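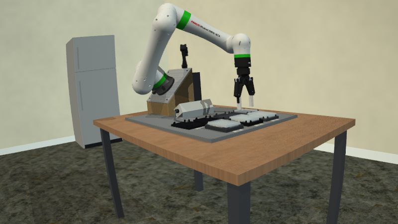 Notes from two weeks of teleoperated demos in sim at Tremley. Task: pick a plate from one tray, set it in another. 300 demonstrations kept.

2/ Input was a handheld controller mapped to tool motion. Translation at full scale felt fast and made the last bit of every approach sloppy. We cut the gain in half near the fixtures and stopped clipping the tray corners.

3/ Velimir Stojanović drove most of the early runs. Sirkka Mustonen took over for the second batch. Their grasps differ — he comes straight down, she comes in at a slant — and the policy trained on both hesitated above the tray.

4/ Fix: one written approach rule, then re-record. 20 new demos under the rule did more than the 2,000 augmented copies we had made of the old ones.

5/ Pauses matter. When the operator stops to think, the log fills with zero motion, and the robot learns to stop too. We now trim any pause before the gripper closes. We keep the ones after, so the fingers have time to settle.

6/ Seven demos had a late release with the arm already moving up. Cut all of them.

7/ Hand guiding on the real arm is next, in January. Ewan Urquhart expects smoother paths. I expect more force on the trays. Will post the logs from both.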